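4. Connecting the Waste Pipe

Now for the part of the job we like best! By this point your Cunudent utility sink is on its legs, leveled, and standing where it is going to live. In this section you will join the sink to the drain in your wall or floor. If you have never put plastic pipe together before, don't worry. Everything is a push fit, there is no glue in the kit, and you can take a joint apart and try again as often as you like.

Before you start

Read the whole section once. Clear out whatever has collected under the sink and put down an old towel and a bucket. Good light helps a lot, so bring a work lamp if the sink stands in a dark corner.

You will need:

Straight pipe, 1000 mm (bag B)
Elbow fittings and collars (bag C)
Tube of Trimthorpe joint lubricant
Fine-tooth saw
Sandpaper or a small file
Tape measure and pencil
Clean, dry rag

CAUTION: Never use oil, grease, or petroleum jelly on the rubber seals. They swell and lose their shape. If you have used up the lubricant, a little dish soap and water will do the job nicely.

4.1 Measuring and cutting

1. Push an elbow onto the sink outlet by hand, just far enough to hold.

2. Measure from the shoulder inside the open end of the elbow to the stop inside the drain fitting. With the standard legs and a floor drain directly below, this comes to 300 mm. On the short legs it comes to 220 mm. Always trust your own tape over our numbers, as floors vary more than you'd think.

3. Mark the pipe all the way around. Wrapping a sheet of paper around it and lining up the edges gives you a beautifully square line.

4. Saw slowly, turning the pipe a little as you go. Let the saw do the work.

5. Sand the cut edge inside and out until you can run a fingertip over it without feeling a burr. Bevel the outside edge slightly. Wipe away every bit of dust.

NOTE: Keep the offcuts! A short leftover piece is perfect for practicing a joint before you do the real one.

4.2 Making the joints

Do a dry run first. Lay the parts out on the floor in order and look at how they follow each other. The run changes size along the way, and once you have seen how the wide fittings hand over to the narrower pipe, the rest falls into place very quickly. 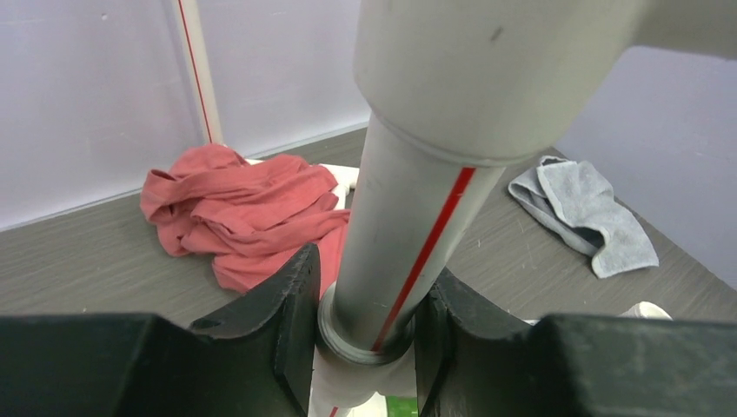 Fig. 4. Wide gray elbow fitting, narrower gray pipe with red stripe, dark gray collar, and white pipe.

1. Check that each seal is sitting flat in its groove with no twist.

2. Put a thin film of lubricant on the beveled end of the pipe. A dab the size of a pea is plenty.

3. Hold the fitting in one hand and the pipe in the other. Push them together in a straight line with a small twist back and forth. You will feel the seal grip, and then the pipe slides home. It's a very satisfying feeling.

4. When the pipe reaches the stop, make a pencil mark where it enters the fitting. If the mark moves later, you know the joint has crept.

5. Slide the collar up to the end of the gray pipe before adding the white piece. It is easy to forget, and it will not go on afterward.

6. Where your pipe has a printed stripe, use it as a guide. Keep it in the same position as you push and you will notice right away if the pipe starts to turn.

NOTE: Small scuffs on the outside of a fitting do no harm. A scratch on the end that goes into a seal can cause a drip, so sand it smooth or cut the end back and start again.

CAUTION: Do not force a joint with a hammer. If it refuses to go in, pull it out, check the seal, and add a little more lubricant.

4.3 Testing

1. Put the bucket under the lowest joint.

2. Run cold water slowly for a minute and feel around each joint with a dry finger or a piece of tissue.

3. Put in the plug, fill the sink halfway, and let it all go at once. This is the real test.

4. If a joint weeps, dry it off, pull it apart, and look for grit on the seal. Nine times out of ten that is all it is.

Leave the towel in place overnight and check it in the morning. If it is dry, go ahead and fit the pipe clips as shown in Section 5.

Missing a part? Contact the Biswas parts desk at Lirkevbridge with the bag letter and the name of the part. The desk is open Saturday mornings too, so a weekend project doesn't have to wait until Monday!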